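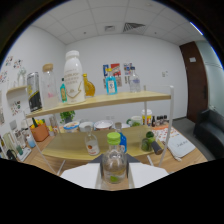

Hemholm Pantry is a collection of 2,000 short recordings of bottles and jars going on and off shelves, which is more attention than any pantry deserves. Lids and caps are labeled by color -- the green cap on the clear bottle is "green", and we argued about it anyway. The tall white bottle on the upper shelf is filed under "dairy-ish".

Layout

clips/ has the recordings, split into 5 parts.
labels/ has one text file per clip. 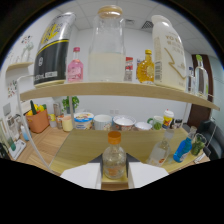
Contents of bottles are not labeled. Almost 400 clips still say "misc", a category we regret.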